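**Household Goods Donations: Revised Guidelines for June**

The Gindisdale Community Exchange has revised its guidelines for donated household goods. The new guidelines apply at both the Ballov Street and Zakaria Hall drop-off points and replace those printed in the winter newsletter.

Members donated 1,227 items during the spring collection, the largest number recorded to date. More than 8 in ten were placed with a household before the season closed. The Exchange thanks all who gave.

Donations will be accepted at Zakaria Hall until 6 p.m. Books, bowls, kitchen tools and small ornaments remain welcome. Electrical goods must be handed to a staff member at the desk — they may not be left on the shelves. Mattresses, car seats and opened paint cannot be accepted at either location.

Donors are asked to limit each visit to 2 boxes. Larger donations, including those from estates, should be arranged in advance with Nahom Chala, Donations Coordinator, who will assign a time for delivery. 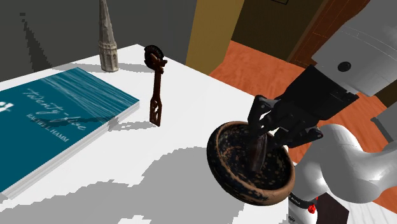
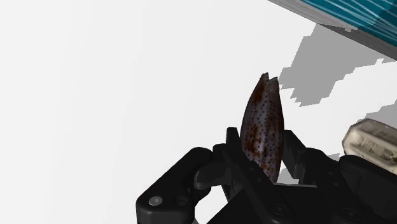
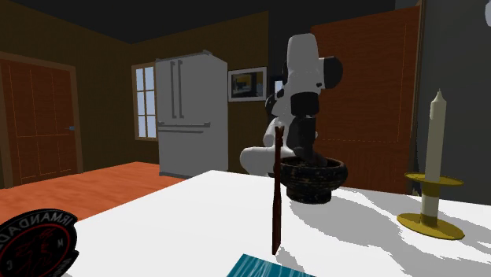
Receipts are issued on request at the time of donation. The Exchange does not assign a value to donated goods, and members should consult a tax adviser with any questions on that subject. Requests for a replacement receipt must be made in writing and should state the drop-off point used.

The Ballov Street entrance will remain closed while the ramp is repaired. Please use the side door on the parking lot.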